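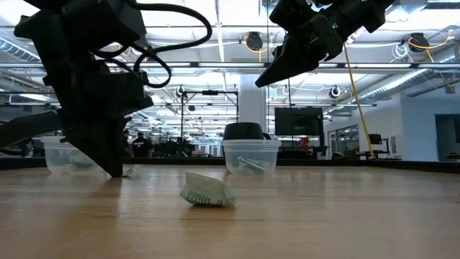
Guía rápida para el ejercicio de los sobrecitos, grupo Plerach (proyecto de asignatura, robótica bimanual). La escribo deprisa porque el turno de marzo empieza sin nosotros y alguien tiene que dejar esto por escrito. El ejercicio: coger sobres arrugados de la mesa con dos brazos y meterlos en los botes de plástico transparente. Parece una tontería. No lo es, un sobre fino sobre madera barnizada es de lo peor que le puedes pedir a una pinza. Colocación de partida: botes detrás, el sobre delante y más o menos hacia el centro, una pinza bajada casi hasta la madera y la otra esperando en alto. Si os fijáis en el piloto verde del brazo de la derecha, ese tiene que estar encendido antes de tocar nada.

Lo que viene vale para la versión actual de Jultis (nuestro programa de teleoperación). Si usáis la rama de Thomas Negri algunos menús cambian de nombre, preguntadle a él.

## Antes de empezar

- Parada de emergencia al alcance de la mano de quien NO mueve los brazos. Siempre dos personas, una opera y otra mira.
- Mesa limpia. Pasar un paño seco, nada de alcohol.
- Cables: comprobar que las curvas de los cables gordos no se enganchan cuando el brazo sube del todo. Subir, bajar, girar muñeca, mirar.
- Cuaderno abierto. El de papel. El documento compartido lo rellena luego quien cierre.
- Los sobres de la caja de prácticas. Usados, arrugados, da igual la marca. Los que ya están rotos por una esquina se apartan, dejan trocitos en la mesa y luego la pinza los arrastra.

## 1. Arrancar y poner a cero

Encender primero los brazos, luego el ordenador, luego Jultis. En ese orden. Esperar al piloto verde. Si a los dos minutos no sale, apagar todo y volver a empezar, no intentéis arreglarlo desde el menú.

Cuando el programa pregunte por el perfil, elegir `sobres_v3`. El v2 sigue en la lista y tiene la fuerza de cierre de los ejercicios con tacos de madera, con eso la pinza aplasta el bote. Pasó en diciembre, Morena Guerra todavía se acuerda.

Poner a cero un brazo y después el otro. A la vez se puede, pero como estén cruzados se dan.

## 2. Altura de la mesa

Esto es lo que más tiempo nos ha comido. La altura hay que tomarla cada día, aunque la mesa no se haya movido.

1. Pinza cerrada, vertical, encima de una zona libre.
2. Bajar en modo lento hasta que la punta casi toque.
3. Meter un folio debajo. Tiene que pasar rozando.
4. Guardar con `Fijar Z`.
5. Repetir con el otro brazo. No copieis el valor de uno a otro, no coinciden.

Si al bajar oís el motor quejarse, ya os habéis pasado. Subir un poco y otra vez el folio.

## 3. Colocar los botes

Uno para cada brazo, abiertos, boca arriba. Que el brazo llegue desde arriba sin tener que pasar por encima del otro bote. La distancia entre ellos la teníamos apuntada al milímetro y al final lo hemos dejado: si entre los dos cabe una pinza abierta, vale.

No pegar los botes con cinta. Yuxi Du lo propuso y lo probamos, se suelta peor la cinta que otra cosa y además los profes quieren que el bote se pueda mover un poco. Si el brazo lo empuja, se apunta como empujón y se sigue.

Ojo con el plástico transparente y las cámaras. Con reflejos fuertes el detector ve el borde donde no está. Lo más práctico ha sido girar el bote un poco hasta que el recuadro de la pantalla deje de bailar. Sin más ciencia.

## 4. El primer agarre

Empezad con un solo sobre y un solo brazo. El otro arriba, quieto, lejos.

- Abrir la pinza a la mitad. Abierta del todo tapa el sobre en la cámara de muñeca.
- Buscar un pliegue o una esquina levantada. Si el sobre está plano plano, moved la muñeca para entrar por el extremo más doblado.
- Bajar hasta la Z guardada. Ni un pelo más.
- Cerrar despacio. Jultis tiene un deslizador, nosotros lo dejamos en 34.
- Subir recto un palmo antes de moveros hacia el bote.
- Encima del bote, parar. Contar dos. Bajar hasta que las puntas pasen el borde y abrir.

El error típico es abrir demasiado arriba. El sobre no pesa nada, cae en zigzag y acaba fuera. Bajad más de lo que os parece.

Segundo error típico: salir de lado después de soltar. El dedo engancha el borde y se lleva el bote detrás. Recto hacia arriba, luego lateral.

## 5. Pasar a los dos brazos

Cuando tengáis el agarre sencillo más o menos dominado (a mí me costó unos 15 intentos, hay quien menos) se pasa a los dos.

La regla que pusimos con Ubaldo D'Amico: un brazo abajo, otro arriba. Mientras uno trabaja pegado a la mesa, el otro espera por encima y no baja hasta que el primero ha subido. Es lenta, sí. Pero con ella no hemos tenido ni un choque, y antes llevábamos varios. Cuando ya salga fluido podéis solapar los movimientos, el bajar de uno con el subir del otro.

El que mira canta los cambios en voz alta: «izquierda abajo», «izquierda fuera», «derecha abajo». Queda ridículo y funciona.
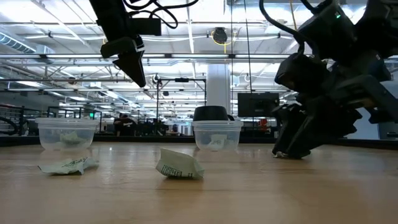 ## 6. Grabar un episodio

Un episodio = desde que pulsáis `Grabar` con los brazos en espera hasta que vuelven a espera. Nada de grabar solo el trozo bueno.

Pasos:

1. Repartir los sobres por la mesa a mano, sin ordenarlos. Cada episodio distinto del anterior. Si los ponéis siempre igual luego el modelo aprende la posición y no el sobre, y toca repetir todo.
2. Manos fuera, las dos personas.
3. `Grabar`. Esperar al pitido.
4. Hacer el ejercicio sin prisas. Si un agarre falla, reintentar dentro del mismo episodio. Los reintentos sirven, no los borréis.
5. Brazos a espera, `Parar`.
6. Etiqueta: `ok`, `parcial` o `nulo`. Una palabra en el cuaderno si pasó algo raro.

La entrega pide 81 episodios por grupo. Se hacen en tres tardes si no os liáis con la calibración, nosotros tardamos cinco. Cada 17 episodios parad, mirad que los vídeos de las dos muñecas se han guardado y que pesan algo. Una tarde entera se nos fue con una cámara grabando en negro.

Quien esté cansado que lo diga y se cambia. Se nota muchísimo en los datos cuando alguien opera con sueño, los agarres salen a tirones.

## 7. Revisar lo grabado

La revisión se hace sobre todo con las cámaras de muñeca. La general sirve para ver choques y poco más.
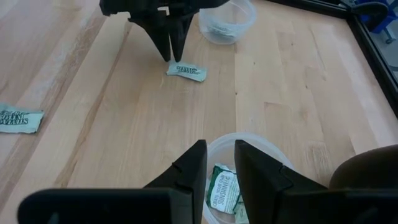
Mirar los episodios a doble velocidad y parar solo donde haya un agarre o una suelta. En la suelta, lo que hay que comprobar es que el bote quede centrado entre los dos dedos abiertos, con los sobres dentro y el borde libre a los lados. Si se leen las letras del envoltorio, como ese «SUNSHINE» de dentro del bote, la nitidez está bien; si las letras son una mancha, limpiad la lente y repetid la prueba antes de seguir grabando. Mirad también el brazo contrario, que en la vista de muñeca aparece por arriba: con las puntas casi en la mesa, junto a un sobre, se juzga bien si ha elegido una buena entrada. Y los sobres que asoman por el lateral cuentan como pendientes aunque el detector no los marque.

Lo que se descarta:

- Episodios en los que entra una mano en plano.
- Brazos que se tocan, aunque sea un roce. A `nulo`, sin discutir.
- Congelaciones de vídeo de más de un segundo.

Lo que NO se descarta: un sobre que se cae y se recoge, un bote que se desplaza un poco, un operador lento.

## 8. Problemas que salen siempre

**La pinza patina y no coge nada.** Casi siempre es la Z. Repetir el paso 2. Si sigue igual, mirar las puntas, suelen tener polvo o un trocito de envoltorio pegado.

**El sobre se queda pegado al dedo al soltar.** Estática, creemos. Abrir y cerrar una vez dentro del bote. No sacudir el brazo!!

**Un brazo va con retraso respecto al mando.** Cerrar el visor de cámaras de Jultis y dejar solo una ventana. Si no mejora, reiniciar. Settimio Pagano tiene un script para medir el retardo, está en la carpeta `utiles`, sin documentar.

**El detector confunde dos sobres juntos con uno.** Separadlos en el siguiente reparto y apuntadlo. De momento no hay arreglo.

**Se apaga el piloto verde a mitad de episodio.** Parar, soltar mandos, parada de emergencia, y avisar al responsable del laboratorio. Este no lo toqueis vosotros.

## 9. Cerrar

Brazos a posición de reposo, pinzas abiertas. Cerrar Jultis, apagar ordenador, apagar brazos (al revés que al arrancar). Sobres a la caja, botes apilados al lado. Copiar la carpeta del día al disco del grupo y comprobar que se abre en otro ordenador, no solo que está.

Falta la parte de entrenamiento, la está escribiendo Yuxi y la colgará en la misma carpeta. Dudas sobre los pasos 2 y 5 a Ubaldo o a mí; sobre los perfiles, a Thomas.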